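Lempi Ojala on the Lundorton Carriage Works and its short run of cars

Fri 10 January

Lempi Ojala began reading about the Lundorton Carriage Works when she bought a box of trade papers at an estate sale. She wanted the postcards on top. Underneath were invoices, two parts lists, and a letter from a customer complaining about a rear axle.

"I had never heard of the company," she said. "I knew there had been a wagon shop in Lundorton. I didn't know it had made cars."

The firm built wagons and sleighs for most of its life. According to Ojala, who has spent much of her retirement on the subject, it entered the automobile business in 1906 and left it in 1911. The cars were sold under the name Iloline. Ojala has found the name spelled three ways in the company's own paperwork, and she uses the one from the radiator badge.

The man behind the cars was the shop foreman, whose last name was Jääskeläinen. He had come over as a young blacksmith and worked his way up through the wheel department. His first name appears in the payroll books only as an initial.

"The owners didn't want to make cars," Ojala said. "They wanted to keep making wagons, and he wore them down. There's a note in the minutes where one of them says he'll agree to a single trial car if the subject is then dropped. Well, they built the trial car, and the subject wasn't dropped."

The trial car was a high-wheel runabout with a two-cylinder engine under the seat and chain drive to the rear. It looked much like the firm's light delivery wagon, and Ojala believes it used the same body with the shafts removed. The production model that followed had a proper hood, shaft drive, and a bought-in engine rated at 20 horsepower. Bodies, wheels, springs, and upholstery were all made in Lundorton. Engines, gearboxes, and lamps came in by rail.

She is careful about production numbers. A local history printed decades after the company closed gives a total of 872 cars, and that figure has been repeated ever since. Ojala thinks it is wrong.

"I think 872 is a serial number," she said. "Somebody saw it on a plate and took it for the total. But they started numbering well above one, which plenty of small makers did because it made them look bigger. When I go through the engine invoices I get about 200. There could be a year missing, but there isn't room in that building for four times as many."

The building still stands on the river side of town, though the upper floor was taken off after a roof collapse. Cars were assembled upstairs and lowered on a hand-operated lift at the north end. Ojala has measured the lift opening. It would have cleared the runabout easily and the later touring body by a few inches on each side.

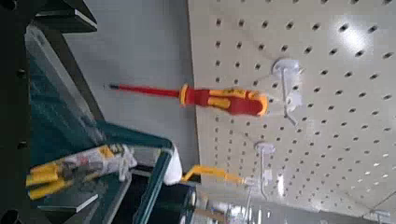
Selling the cars was harder than building them. The firm had wagon dealers in a dozen farm towns, and most had no interest in stocking something they could not repair. The exception was an agent in Varkgate, a hardware merchant who took cars on consignment and advertised them every week in the newspaper.

"Varkgate kept them going," Ojala said. "If you take his orders out, the company is finished by the second summer. He let people pay after harvest. He also wrote to the factory constantly — what was wrong with the brakes, what color people wanted, why the crates came late. Half of what I know comes from him complaining."

His complaints had some effect. The brakes were enlarged for 1909, and that same year the car could be ordered in dark green as well as black. The rear axle, which is the subject of the letter in Ojala's box, was changed in 1910 after several had broken on hill roads. The factory replaced them free of charge. Ojala thinks the cost of the axles did more damage to the company than any competitor.

The last car invoice she has found is from June 1911. It is for a touring car without a top, sold at a discount to a veterinarian. The company returned to wagons and truck bodies and stayed in business until the 1920s. Jääskeläinen left within the year. Ojala has traced him as far as a boarding house in Varkgate and no further.

Only 2 cars are known to survive. One is a 1908 runabout in a private collection, restored in the 1960s with an engine from another make. The other is a 1910 touring car, unrestored and not running, which has stayed with descendants of its first owner. Ojala has seen both and prefers the second.

"The runabout is very shiny," she said. "But the body has been rebuilt, the seat is wrong, and the fenders are a guess. The touring car has the original leather in the back and you can still read the stencil on the floorboards. It was the stencil that told me which month they moved to the new axle."

She is now working through the Varkgate newspapers, which have been scanned but not indexed. She reads the advertisements first and then the accident reports, where early cars often turn up by name. So far she has found an Iloline in a ditch, one that frightened a team of horses, and one that took second place in a fairground race with three entries.

She would like to hear from anyone with papers or parts from the factory, and particularly from anyone who has a photograph of the trial car.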